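Help Desk > Music Promotion > Streaming and Social Embeds

Search this community
All topics
Go

Track player does not expand in posts, only shows a bare link

I release under the name Landry. My distributor is Clustarska and I post to Lenik, where I have 198 followers. When I paste the Clustarska link for my new single into a post, Lenik shows plain link text. The older single, pasted the same way, opens an inline player with the cover art and a play button.

Already tried:
- deleting the post and reposting
- a different browser, logged out and logged in
- the short link and the full link
- waiting 40 minutes between attempts

Both tracks are set to public. The new one went live on 2025-07-24. The only difference I can find is that the new one was uploaded as part of an EP, and the old one was a standalone single. Is the player disabled for EP tracks, or is there a setting I have missed? I would like to fix this before I pay for a promoted post.

Posted by landry_audio

prirnulwood_mod

The player works for EP tracks, but the link has to point at the track page. When you copy a link from the EP screen on Clustarska, you get the release address with the track position added at the end. Lenik reads the release address, finds no single audio file attached to it, and falls back to plain text.

Open the EP, click the title of the track so that it loads on its own page, then use Share from there. The address should contain "/track/" and should have nothing after the track name. If there is a question mark followed by more text, delete the question mark and everything after it.
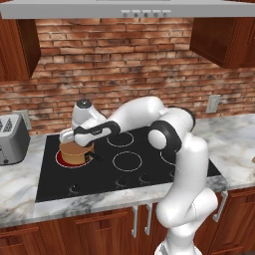 Second thing to check is the embed permission. It is stored per release, and the EP does not inherit it from your account defaults. Go to Release settings, then Distribution, then Allow external playback. On singles the box is checked by default. On EPs and albums it is unchecked. Check it, save, and wait for the status line to change from Pending to Active.

Lenik also caches the first result it gets for any address. If you posted the link while external playback was off, the plain text version is stored and reposting will keep returning it. Run the address through the link preview tool in Lenik's developer pages and press Refresh. You do not need a developer account for this. Posts published before the refresh keep the old version, so delete those and post again.

One limit to know about before you pay for promotion: on the free Clustarska plan, external playback stops after 1,000 plays per release per month and the player is replaced by a link until the next month starts. The count covers the whole EP, so plays of the other tracks use it up too. Plays on Clustarska itself are not counted.

tapehead_b

had the same problem in October, gave up and uploaded a video with the cover as a still image. more people played it than ever clicked the link. 40 seconds of the chorus is enough

lowpass_dan

The first reply is correct, with one addition. If the track has a pre-save page, Clustarska keeps redirecting the track address to that page until you close the pre-save by hand. It does not close on release day. Lenik follows one redirect and then stops, so the preview fails even when the permission is set properly.

To test, paste the track address into a private window and watch the address bar. If it changes, the pre-save is still open. Close it under Campaigns, then do the refresh described above. The order matters, as refreshing first will only cache the redirect again.

The video method does work, but those plays are counted by Lenik as video views and will not appear in your Clustarska statistics or your payout report.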